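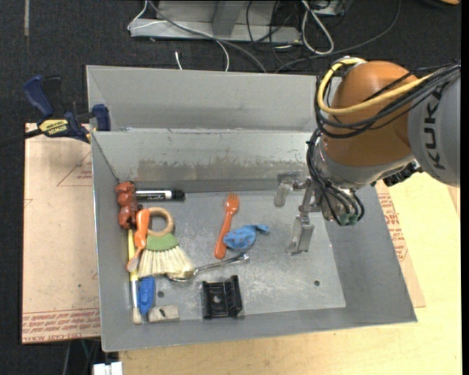
How long should you leave a sourdough starter before you give up on it? Longer than I did the first time, which was 9 days.

I'd followed a recipe to the letter and got a jar of grey paste that smelled like nail varnish. Into the compost it went. Then Lempi Kallio from my old running club told me hers had sulked for 18 days before it did anything, and I felt a bit daft.

So in March I had another go, with wholemeal rye from the mill shop at Brelldale (lovely place, terrible parking) and water that had stood in a jug overnight. I fed it every morning while the kettle boiled. Day four, loads of bubbles! Day six, nothing – flat as a pond. I kept going out of pure stubbornness, and by day 12 it was climbing up the jar and pushing at the lid.

My first loaf was a brick. The second was a slightly taller brick, and Wellington next door ate half of it with soup and was very kind. I've since knocked the oven down a touch and stopped fiddling with the dough every ten minutes, and the last one had proper holes in it.

Next I want to try a seeded one, if I can find caraway anywhere in Tendholm. The corner shop had cumin, and I very nearly bought it by mistake.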